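Skundisbridge Resort Prepares for a Longer Season

Fotis Zacharopoulos has managed guest services at the Skundisbridge ski area for 12 winters. He met with us in March at the Kumell base lodge to discuss changes to group packages, the new beginner terrain, and the way the resort handles lodging for families who book late.

The resort currently offers 341 rooms across its two hotels. Of these, 40 are held back each week for guests who also purchase multi-day lift tickets. Mr. Zacharopoulos described the arrangement as a direct response to guest comments.

"Families told us they could find a room or they could find ski school places, but seldom both for the same dates," he said. "We now release the two together. If the lessons are full, the package is not sold."
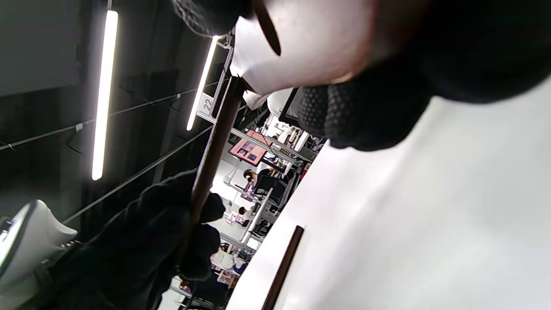
He added that the policy has reduced the number of refunds requested at the front desk, although it has also meant that a few rooms stay vacant in the early part of the season. The resort considers this acceptable. Packages may be changed without charge until noon on the day before arrival.

Cristian Palomino, who directs the ski school, joined the conversation to speak about the beginner area below the Grustau lift. The area was regraded last summer and now has a covered conveyor and a separate exit to the rental shop.

"The old exit crossed the main run," Mr. Palomino said. "Parents did not like it, and neither did I."

Enrollment in the first-week children's program reached 266 this season. Mr. Palomino expects a similar figure next year and does not plan to raise the size of classes. He would prefer to add a second morning session - an option that depends on hiring instructors before the fall.

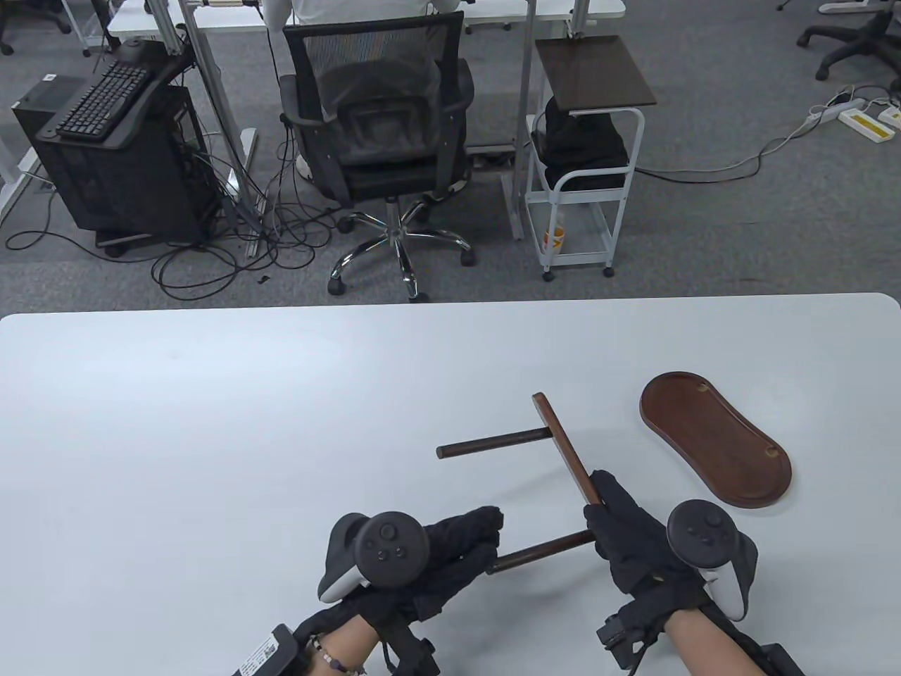 Rental equipment remains the most common subject of questions at the desk, according to both men. Boots, skis and helmets are included in the family package, while gloves and goggles are not. Mr. Palomino asks parents to pay attention to the wrist in particular. "A glove can cover the hand well and still leave bare skin on the forearm above it," he said. "On a table indoors that is of no concern. On the conveyor, we want the sleeve to meet the glove." Bracelets, including the thin beaded kind, should be left at the hotel.

The Domínguez lift will continue to close one hour before the others. Mr. Zacharopoulos said that a later closing had been studied, but that grooming crews need the time on the upper slopes.

Reservations for next season's packages open to returning guests first. Rates for ski school, lodging and rentals will be posted together at that time.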